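Notes from the Bullpen Bench

I spent most of my November evenings in the basement with a shoebox of old scorebooks, and I have to tell you, it was the best part of my month. My daughter played softball for eleven years, from the peewee league right up through high school, and I kept score for nearly all of it. Pencil only, because I change my mind a lot about what's a hit and what's an error.

If you've never kept a scorebook, I'd love to talk you into it before spring. It looks like secret code at first (all those little diamonds and backwards Ks!) but you'll have the basics after two innings, and by the end of a doubleheader you'll be correcting the person next to you. The shortstop is a six, not a five. I got that wrong for an entire season and had our poor third baseman down for errors she never made.
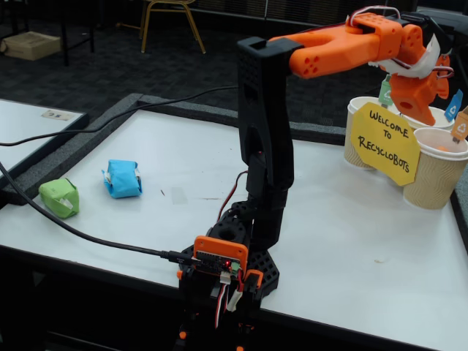 What surprised me, going back through the books, was how much came back. I'd see a 6-4-3 scribbled in the fourth inning and I could hear the whole dugout going crazy. One page from the Miltilbridge tournament is so smeared with rain that I can only read the top half of the order, but I remember that game better than my own wedding. We were down five, the field was soup, and the umpire kept wiping his mask with somebody's bandana. We lost. I'd go back tomorrow.

I also did a little adding up, which I'd never bothered to do. Across all the books there are 783 hits, counting the ones I was generous about. Celeste Godinho read that in my draft and wants it on record that I was always generous about my own kid. Guilty!

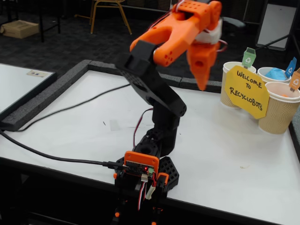
Broment Girls Fastpitch - Parents and Scorekeepers

So, on to next season. We need people who'll sit behind the backstop and keep the book, at least one per team and two if we can get them. You don't need to know the infield fly rule. You do need a pencil, a good eraser and a hat with a brim. I'm going to run a practice night in the clubhouse at 7 p.m. once the schedule is out, and we'll score a couple of innings of an old game together on the TV. Bring your player if she's curious - the ten-year-olds pick it up faster than we do, and it makes them watch the game differently.

Celeste has offered to teach the pitch-count side, which I've never had the patience for. She likes the big Russo book with the extra columns down the right. I use the plain one with the spiral on top and I'm not switching.

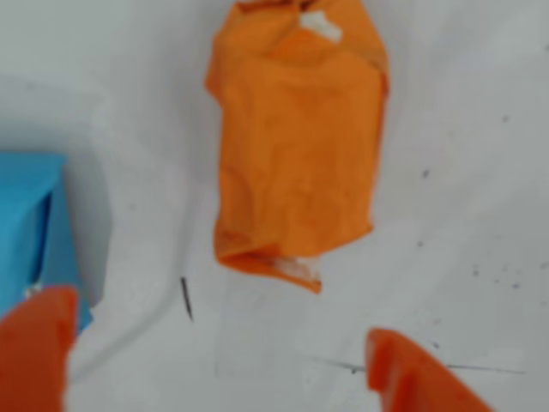
One more thing, and then I'll let you go. If you have old books from the Pulledum Park days, please don't toss them. I'd love to borrow them over the winter and copy out the rosters, and you'll get them back with the coffee rings they came with. I'm especially short on the summers before we had the lights put in, when games got called for darkness and you'd see "susp." written across the fifth. I still don't know how half of those came out, so if you played in one, come find me at the snack bar on opening day and tell me who won.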